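Tapsell Hand Gripper, small-object kit
Demonstration tool for home manipulation research. Supplied by Gilora, Ridton.

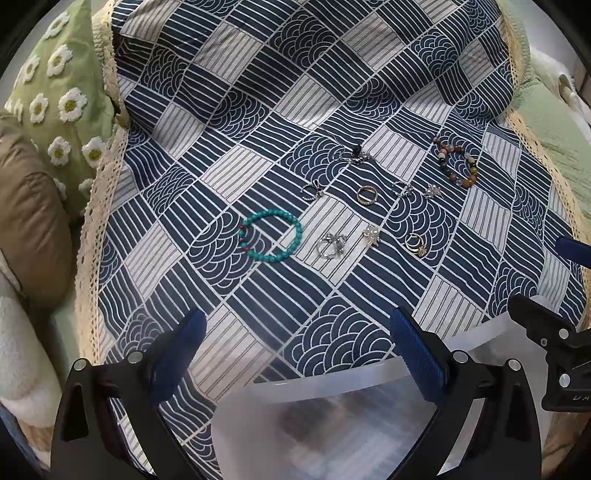 Leonie Ruddock wrote to ask whether the kit is any use for things as small as rings, or whether she would be better off starting with blocks and cups like everyone else. Her lab had tried rings with a parallel gripper on a fixed arm and ended up with a policy that closed on the cloth nearly every time. She wanted to know if the hand tool changes that or only makes the data quicker to collect.

Our reply, slightly shortened: it does some of both. The hand tool gives you more varied approaches, and those help. Closing on the cloth is a separate problem, and most of the Monwood method described further down this page is aimed at it.

What the kit is for

The kit is used to record a person picking up, moving and setting down small household items by hand, using the same fingers that are later fitted to a robot arm. The camera sits on the tool, so the view during recording is close to the view the arm has when it runs the trained policy. No arm is needed while recording. One person can collect in a bedroom, a kitchen or an office with a single case of equipment.

The small-object version was put together for jewellery, coins, buttons, keys and similar items on soft or patterned surfaces. Bracelets and rings on a quilted bedspread are a typical layout. A bold print is harder for the policy than a plain sheet, and a quilted surface gives under the fingers in a way a table top does not. We suggest recording on both from the start. Adding patterned cloth late in a collection gave weaker results in our trials than mixing it in early.

In the case

Hand tool with frame and trigger
Two curved fingers with ridged pads, fitted
Two spare pads
Camera mount (camera not included)
Arm adaptor plate with bolts
Hex key and printed set-up sheet

The ridged pads are blue and are a push fit. Swap them as a pair. A worn pad against a new one tends to roll a thin band sideways as the fingers close, and the demonstrations start to include a small wrist correction that you will not want in the training set.

The Monwood method

Monwood is our name for the recording routine and the training settings that go with it. It was worked out at Ridton over several months of ring and bracelet picking. The steps are short.

1. Lay out between four and twelve items. Mix shapes: thin bands, rings with a raised top, open rings, beaded loops.
2. Record one pick and one place per clip. Do not tidy the layout between clips.
3. Pause above the item before closing. Half a second is enough.
4. Press down until the pads touch the cloth, lift by a few millimetres, then close.
5. Turn or shift the cloth after every 15 clips.
6. Keep the failures. Mark them with the second trigger press and carry on.

Step 4 is the one people skip. Pressing, lifting and then closing looks fussy when you are doing it by hand, and most people can pick up a ring without it. The policy cannot. Without the small lift, the recorded finger height is slightly below the surface of the quilt, and the arm will copy that and pinch fabric. With the lift, the pads close at the height of the band.

Beaded bracelets need a different habit. Take hold of one side of the loop and let the rest hang. If you close across the whole loop the beads spread and the final shape is different each time, and placing becomes guesswork. We recorded both ways in the first collection and later dropped the clips where the grip went across.

Result

The main test used a collection of 900 clips, all made with the hand tool, and a separate set of 60 trials on an arm fitted with the same fingers. The cloths and layouts in the trials were not used for training. A trial counted as a success if the item was lifted clear and set down in a dish without a second attempt.

The policy trained on the full routine did well on rings with a raised top and on bracelets. It was weaker on plain thin bands lying flat. Bands that happened to stand upright were easy. Leaving out the lift in step 4 brought back most of the fabric pinching. Leaving out the pause made the approach faster and less accurate, mainly when two rings were close together.

Using only the first 700 clips gave nearly the same outcome on bracelets but was noticeably worse on flat bands. We take this to mean that bracelets need fewer demonstrations and that anyone interested in thin rings should put the extra time there.

We also looked at whether the kept failures were worth having. They are used to train a small check that runs after the fingers close and decides whether something other than cloth is being held. If the answer is no, the arm opens and goes back up. In the main test this check was switched off, so the results do not depend on it.

Known limits

Stones and polished metal can glare under a single bright lamp. Use room light or two softer lamps.

Crochet and other open lace can catch a ring with a raised setting. The current policy does not notice and will pull. Stop the arm by hand if this happens, and keep good jewellery out of the trials.

Finger width is recorded from the trigger position, so heavy squeezing is not captured. There is no force sensor in this version.

The routine has been tested on flat or gently draped cloth. We have no results for items inside a bag or a deep box.

Fitting to an arm

The adaptor plate takes two bolts on the side bracket. Fit the fingers first, then the plate, then the camera. Check that the fingertips are visible at the bottom of the camera view when fully open. If they are too high or missing, the view will not match your recordings and the policy will miss low or to one side. Run the width calibration once after every pad change.

Ordering and data

The kit is sold as a complete case. Spare pads and adaptor plates can be ordered on their own. Training settings and the Monwood set-up sheet are supplied with each kit, and labs that already own the standard Tapsell tool can ask for the sheet without buying the small-object case. The ring and bracelet clips are shared on request for research use. Please say in your message which arm you have and what surface you plan to work on.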